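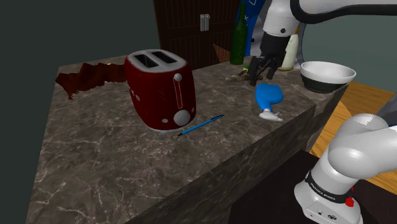 *The practice counter in simulation, arm over the clutter, toaster near the middle.*

# Building a practice counter in simulation before you cut any wood

Updated 1/15/22

Welcome back, and thank you to everyone who wrote in after the gripper post. Quite a few of you asked how we lay out a kitchen counter on screen before we build one in the shop, so I've finally sat down with a pot of tea and written out the whole thing. It's long. I tend to wander when I get going, but the steps are in order and you can skip my chatter between them.

We do this at Etov, the shared workshop where I spend most of my evenings. The scene tool is called Urnus, which Khôi Cao started and several of us have been adding to ever since. If you use a different simulator, the menus will have other names but the order of work should carry over nicely.

## What you'll need

- A model of your arm, with its joint limits filled in
- A tape measure and the bench you plan to build on
- Models of a handful of household things
- A free evening (two if you're like me and fuss over textures)

## 1. Start with the counter

Measure your real bench first, including the height, and make a plain box to match. I know it's tempting to go straight to the pretty marble! Leave it gray until the arm is in. Haruto Nagano once spent a whole evening on a lovely stone texture and then found he'd typed the depth of his bench in inches where the tool wanted centimeters, and the poor man had to stretch the whole thing again.

Once the size is right, put on the surface you like. Ours is a grey-brown marble with thin white veins, and I'm very fond of it. Turn the shine down a little at a time until the reflections stop pulling your eye away from the objects.

## 2. Put the arm in its place

Load the arm and set its base beside the counter. Now run it slowly through its full sweep with nothing on the worktop, and watch the elbow as well as the gripper. Mark the spots it can't reach comfortably. I keep a printed top view of the counter for this and shade those spots with a soft pencil – old-fashioned, I suppose, but I can hand it to whoever is working next to me.

Save this as its own file before you add anything else. You'll come back to it more often than you'd expect.

## 3. Bring in the big objects

Choose one object as your anchor and place it first. The toaster is mine. It's dark red with a silver-grey top, and it has two long bread slots and a big round dial, so there's plenty to tell you which way it's facing.

Check the weight of the file while you're here. My toaster came down to 2,737 triangles after a cleanup, and I try to keep any single object under 3,000. My old laptop starts to wheeze past that.

## 4. Scatter the small ones

Small things are where the trouble lives, and also where most of the fun is. A pencil is thin enough to slip right through a counter if your time step is too long. A spray bottle on its side wants to roll unless you give it some friction. Add them singly, press play, and let each one settle before you go on to the next.

For collision shapes:

1. Use simple boxes for anything boxy.
2. Use a few joined cylinders for bottles, with a separate piece for the neck.
3. Build bowls out of several wedges. A single closed shape fills in the hollow, and then the gripper can't dip inside.

## 5. Settle it, then shake it

Let the scene run for 333 steps with the arm holding still. Anything that creeps or hums in place has a collision shape poking into its neighbor, so pause, lift it a hair, and try again. Hatsue Amano likes to give the whole counter a tiny nudge after that, and I've picked up the habit from her.

## 6. Save your starting poses

Write out the position of every object and every joint to a text file, and give the file a name you'll understand next month. Mine used to be called things like "final_new_really," and Kanako Kobori has been very patient with me about it.

Next time we'll move over to the bench and cut the countertop, using the same measurements. Bring ear protection, and if you're borrowing the big saw, please put your name on the sheet by the door first.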